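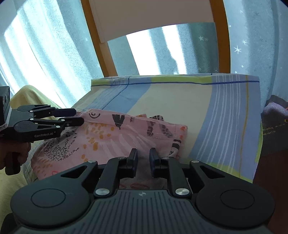 How long does the hall need the quilts before the show opens?
Two full days. Ginatbridge has to hang them on the Friday, so everything must be at the hall by Wednesday evening, labeled, with the sleeve already sewn on.

I'm sending this to the whole list, as three people wrote to me separately with the same thing. The earlier message is quoted below and my replies are under each part.

Cheuk-hei Kwok wrote on 29 November 2020:

> I have read the entry sheet twice and still don't know what size
> counts as a small quilt. The old sheet said 50 inches on the
> longest side. The new one gives no number at all.

It is still 50 inches. The line was dropped when the sheet was retyped. A corrected copy will go out with the January newsletter, but please use 50 for now. If yours measures a little over after washing, enter it as large and nothing else changes.

> Also, is the Kamolrat block swap going ahead? I have mine cut
> but not pieced, and I would like to know before I start.

It is going ahead by mail. We have 69 blocks promised and need 100 to make up the two tops, so please piece yours and tell anyone else who was waiting. Finished blocks go to the post box and not to my house. Plain cotton only. Last year we had a few in stretch fabric and they pulled the rows out of line - those had to be unpicked and backed with interfacing, and it took most of a weekend.

> My last question is about batting. Huradden used to give us the
> group price. Do they still?

They do, on full rolls. I have ordered one roll, and it will be cut to length for whoever wants a share. Send me your length in inches and add four to each side of your top.

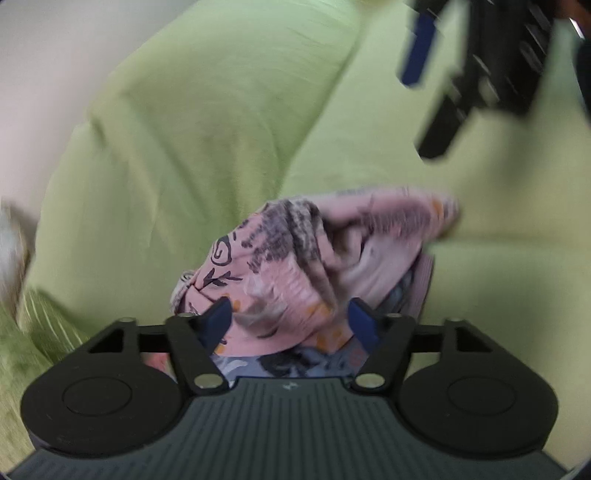
Can old clothes go into a quilt for the memory section?
Any washed clothing is fine, as long as at least half the top is made from it. Put a light iron-on backing on knits before you cut, and cut the pieces a bit large so you can trim them square afterward.

Two other items. The Uvier pattern we used for the raffle quilt has a mistake on the second page. The setting triangles are cut too small and will leave you short at the corners. Cut them an inch larger and trim.

The member list now stands at 118, and a few of those addresses bounce. If you know someone who hasn't had a message since summer, ask them to write to me from the address they want to use.

Please trim the quoted text when you reply to the list. The digest readers get all of it again each time.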